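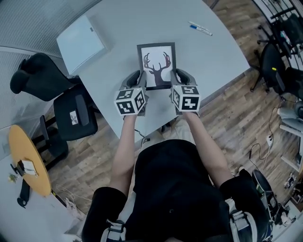 The Parkton print fair opened on 11th June in the old drill hall behind the bus station, with 40 tables and a small café at the back. Entry was £2, and the queue had cleared by half past ten.

Most of the stock was linocut and screenprint. Animals sold well, mainly stags, hares and owls, and several stalls had them framed and ready to hang. Framed pieces cost a good deal more than the same print in a sleeve, so it pays to ask for both prices.

Kanini Okoth gave a talk on mixing inks for a two-colour fade. She works the colours together on the slab before rolling up, and wipes down after every few pulls. The talk overran and the questions had to be taken in the corridor.

Upstairs, Zinhle Le Roux was showing etchings of the Mevov harbour. The stairs are steep and there is no lift.

Parking is free after four. The next fair is in September, same hall, and table bookings are already open.

2 comments
40 shares

Related
Udent paper mill: an afternoon visit
Kaneko pottery open day
Where to eat in Parkton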